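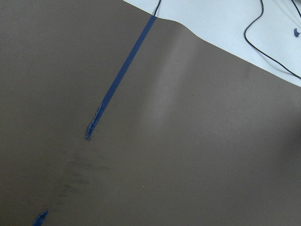
Work permit backlogs are usually discussed as a staffing problem. The agency has too many files and too few officers, so the standard remedy is to hire officers. I think the remedy is aimed at the wrong stage of the process.

Consider the regional office at Gorkdale, which handles asylum and work permit files for three counties. In November it reported 1336 pending permit applications. It had hired 12 additional officers the previous year, and the pending count had gone up. The office's own processing notes explain most of this. A permit file cannot be opened until the applicant's identity documents are scanned, translated and matched to an arrival record. That work is done by a contractor, Kaltutix, under an agreement that pays per document and sets no deadline. Officers were waiting on files they were not yet allowed to read.

Dima Awad, an attorney who represents applicants in Edham, has argued for a fixed limit of 30 days on document matching, after which the file opens with whatever it contains. The objection is that officers would then decide on incomplete records. They would not have to. An officer who opens an incomplete file can request the missing page from the applicant directly, and applicants generally answer faster than a contractor does.
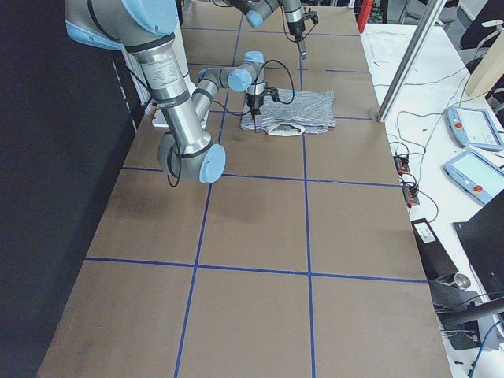 The second objection is cost. A deadline clause would raise the contract price, and the county delegates have said so repeatedly. They have not set that figure against the cost of the delay. An applicant without a permit cannot legally work, and many draw on county shelter money in the meantime. Leobardo Magaña, who ran intake at the Lumbao shelter until last year, counted over 200 residents whose only barrier to leaving was an unopened permit file. Each one was a recurring charge to the same delegates who consider the clause expensive.

People who want lower immigration and people who want more of it tend to assume that a slow system serves the other side. A slow system also delays denials. An applicant with a weak claim stays as long as the file stays shut, and an applicant with a strong one loses the same months of wages.

The current contract expires on 3/31/21. Renewal on the same terms is the default, and it requires no vote. The delegates should take the vote anyway, add the deadline, and publish the matching times by quarter so that the next request for more officers can be checked against them.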